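I bought the Umholm live set the week it came out in June and have played it enough now to say what I think. It is a two-disc recording of Kikard's last night at the Pledum, the old ballroom that closed after their run. There are 33 tracks counting the spoken bits. It comes in a card sleeve with a booklet, and my copy is number 1291 of 3012.

## Sound

The first thing to know is that this is a room recording. The crowd is loud, and on the opening three songs it is louder than the bass. By "Khondokar" the mix has settled down and you can hear both guitars clearly. The drums sound good all the way through, especially the toms.

The vocals are less steady. She was getting over a cold that week and skips the high part in two of the older singles. The crowd sings it for her. I didn't mind that, but if you want clean versions you should stick with the studio albums.

I listened on regular bookshelf speakers and then on headphones. Headphones were better for disc one, where the stage talk is hard to make out otherwise. Disc two works fine on anything. 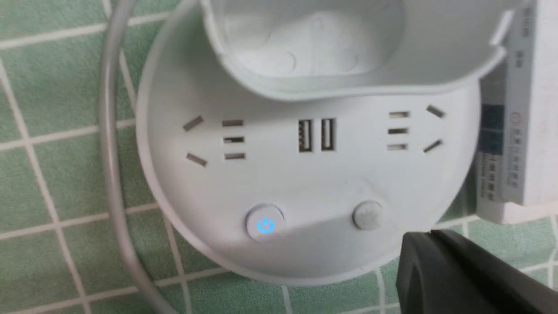

## Track list

Disc one is mostly the last album, played in order, with a few songs moved around. If you saw the tour you already know this part. The one surprise is a slow version of the title track with only piano, and it runs close to nine minutes. I would have cut it down.

Disc two is where I keep going back. It has the older songs, two covers, and the long encore. The band sounds looser and the tempos come up. The last four tracks run together without a break, so don't play this disc on shuffle.

## Packaging

The booklet is thin. It has a set list, credits, and a page of thank-yous, but no essay and nothing on the history of the ballroom. For a numbered edition I expected more. The sleeve is also tight, and I had to tap the discs out the first few times. One came with a light scuff that doesn't affect play.

## Should you get it?

If you were at any of the shows, yes. If you only know the singles, start with the second studio album and come back to this later. The digital version has the same tracks and costs less than half as much, and the sound is the same to my ears.

Four out of five for disc two, three for disc one. The store I ordered from still had copies on Tuesday.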